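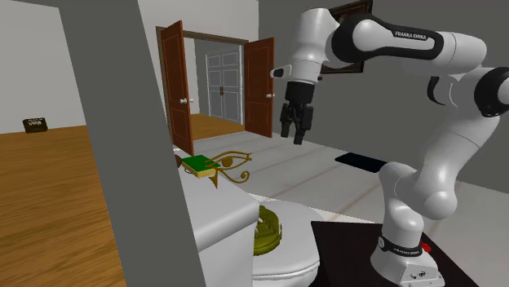
Valdir Fagundes wrote to me that small countries sign defense treaties the way tired people sign leases, without reading the back page, and I have been turning that over ever since his letter came. He was talking about the pact between Trotitz and Paiva, and I think he is a little unfair to both of them, though I can see how he got there.

I've read the back page, all 21 articles of it, over more coffee than my doctor would like. Most of it is the usual promise to consult and to be good neighbors. Article 2 is the one that matters – it lets Paiva keep 863 troops at Mustgate, right beside the only decent harbor Trotitz has. The last agreement, signed in 2000, allowed none at all.

Now, I'm fond of alliances. I grew up believing that friends who train together are slower to quarrel, and I still believe it, mostly. But a garrison is a guest who brings his own furniture, and I do wish the parliament in Oltdale had spent more than an afternoon on the question of when he goes home.

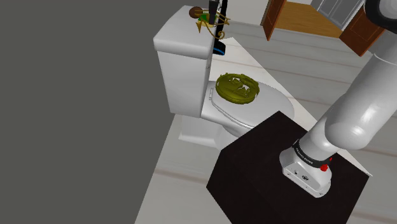

What Oltdale should ask for

An end date, to start with. The vote is set for November, so there's time to write one in, and Paiva has said kindly enough that it would listen. I'd also like the rent spelled out, and some word on whose courts apply when a soldier gets into trouble in town – those are the things that sour a friendship later on.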